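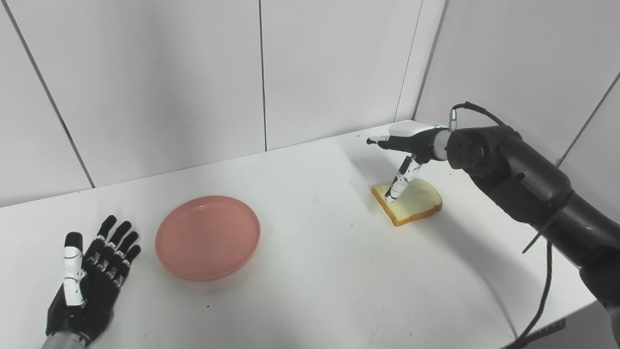 A round salmon-pink plastic plate with a raised rim

Plastic tableware

Plastic tableware comprises plates, bowls, cups and serving dishes made from synthetic polymers. The term covers both reusable and single-use items, although trade usage often reserves it for the former.

Materials

Melamine-formaldehyde resin is the usual thermoset. It is hard, takes colour well and resists scratching, but it cannot be remelted and is generally unsuitable for microwave ovens. Polypropylene is the most common thermoplastic for reusable ware. It is lighter and more flexible than melamine, and softens well above the boiling point of water (100 °C). Polystyrene is brittle and found mainly in disposable goods.

Manufacture

Melamine ware is compression moulded from powder in a heated steel die. A decorated foil may be added during a second pressing. Polypropylene ware is injection moulded – the melt enters through a gate, commonly at the centre of the base, and often leaves a small mark there. Pigment is normally blended in before moulding.

Form

A plate consists of a well, a wall and, in many patterns, a rim. The rim stiffens the piece and limits warping as it cools. A foot ring on the underside keeps the base clear of the table and helps plates to stack.

Wear

Knife cuts and abrasive cleaners dull the surface. Tomato and turmeric can stain polypropylene, particularly when food is reheated in the dish.

See also: Bakelite; Enamelware; Lunch box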